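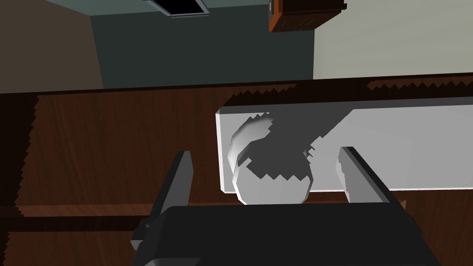 A white bowl in the kitchen.

Batercombe Fall Candy Bowl, reviewed

We go through a lot of candy on our street at Halloween, and for years I used a mixing bowl that was too small. This time I bought the large Batercombe bowl from the hardware store in Wallondale and put it out on the porch from 5 p.m. until the last kids went home.

The bowl is melamine and comes in orange or black. I got the orange. It held 551 pieces of mixed small candy with room left at the top, so I refilled it only once. The wide base is the best part. Kids lean on the rim when they dig for what they want, and it stayed put on a small folding table the whole evening.

The lid is less good. It fits tight on one side and lifts on the other, and pressing it down only moves the gap. If you plan to store leftovers in it, use a bag inside.

The bowl comes with a "Please take 2" sign that clips to the rim. The clip is fine. The print is too small to read after dark, and I ended up taping a bigger one to the table.

My neighbor Zanele Mkhize has the Setier version, which costs less and has a built-in light. Hers looked nicer from the sidewalk, but it is narrow at the bottom and tipped over before 7.

I paid $13. It washed up fine in the dishwasher on the top rack, and the color has not faded. I will use it for chips at the Thanksgiving potluck.

Four stars out of five. It loses one for the lid.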